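Cisura Floor in Light Gray 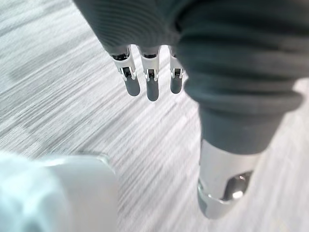 Cisura is a wood-look floor for living rooms, hallways, offices and workshops. The grain is fine and streaky, in pale gray and white with slightly darker gray running through it, and some parts have broader, darker bands. Lay out a few boxes before you start and mix them, so the darker bands don't end up side by side.

Sold by the box, 15 boards to a box. One pallet holds 156 boxes. Item number 636.

Laying
Leave the boxes flat and closed in the room for two days. The subfloor has to be clean, dry and level. Keep a gap at the walls and around pipes — the skirting covers it. Rooms longer than 6 meters need an expansion strip.

Cleaning
Vacuum or sweep, then wipe with a well-wrung mop. No wax and no steam cleaners. Felt pads go under chair and table legs.

Samples
We send one sample board per address free of charge. Light gray looks different in every room, so check it by the window and again in the evening with the lamps on.

Matching skirting and stair edges are ordered separately from Stollavska. For larger jobs, ask for Bożena Domański at the order desk.

Prices updated 10/06/2024.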